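Namideck hand gripper, after almost 100 grabs

I bought this in June to replace my old Vilgate, and so far I like it a lot - the flat black pads don't wobble the way the Vilgate's did. Bags are my tough test.

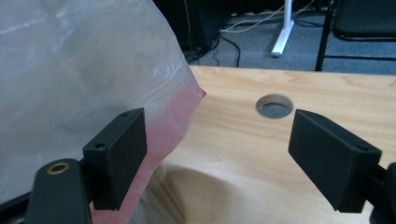

Does it need a controller? It runs without one, you just squeeze the handle.

Fat round stuff is harder for me, and I wish the pads came with a rubber skin (the Lauritsen has one!). Still, 312 grams is easy on the wrist. 4 stars from me.

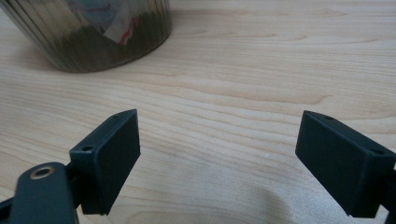

Pads open, ribbed metal container up next to the left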